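# The White Table

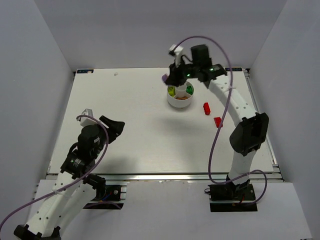

*The table at Flenard, gray walls and all.*

Oisín Duggan wanted me to write a story set at a table, and I told him that was like asking for a story set in a sock. Then I sat down and wrote one anyway, so you can blame him.

My table is a big white one with a metal rail along the front, and it lives at Flenard, up the hill past Gustedlow. I got the job of clearing it in February, when I was broke and would have said yes to clearing a swamp. Úna Quinlan hired me over the phone. She asked if I was tidy. I said very! (I had a cereal bowl balanced on my knee and another one under the bed.)

"Everything off the table by the end of the day," she said. "Every day. I don't mind where it goes, but I mind if it's there in the morning."

So that was my whole job. People put things down and I put them away. Cups, string, a shoe once, a jar of buttons that had come all the way from Brasow on a bus. I got fast at it. I had a shelf for things that would be missed and a box for things that wouldn't, and I was right about which was which most of the time - the shoe surprised me.

The trouble was the round white container. I put it on the shelf the first evening and in the morning it was back on the table. Fine, somebody needed it. I put it away again. Back again. I tried the box, I tried the cupboard by the stairs, and one night I took it home on the number 19 with my coat over it like it was a sick cat. I left it on my kitchen counter and went to bed feeling pretty clever.

You know where it was in the morning.

I called Úna, and I may have been a little loud.

"Oh, the pot," she said. "Did you look inside?"

I hadn't! All those nights of lugging it around and it had never crossed my mind. I went back in, stood there in front of the table for a good long minute, and lifted it up to my ear first, like a shell. Something slid. When I finally looked, there was a folded bus ticket to Barbu, one way, seat 33, with my name on it in my mother's handwriting. She hadn't written me so much as a birthday card in years.

"What do I do with it?" I asked. Úna was still on the line, chewing something.

"Well, it has to be off the table by the end of the day," she said.

I put the pot back down where it liked to be, got my coat, and asked her what time the bus went.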